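Varnden bench log, towel folding
August 7, 2020 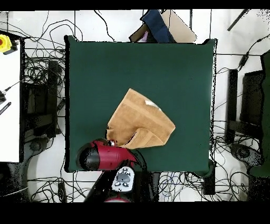

Tan towel on the green surface, gripper at the lower left edge of the cloth.

Question for this block is still whether the arm can do a towel from a crumpled start, the way it comes out of a dryer. In January we only gave it towels laid flat, so those numbers don't carry over.

Ran 154 attempts since the last entry. 26 ended in a fold I would put on a shelf. Most of the rest failed at the first grasp: the fingertip takes two layers where it should take one, and the fold goes wrong from there. The Clutau corner finder picks inner creases as corners. Raising its threshold helped a little and made it slower.

Time per towel is 8 minutes when it works. By hand it takes seconds. Skelholm asked if this is ready for their laundry room and I said no. Sorting by color might be.

To do: try the 2 mm thinner fingertip. Rerun with the Hsu planner, same towel. Save the force logs this time, last set got overwritten.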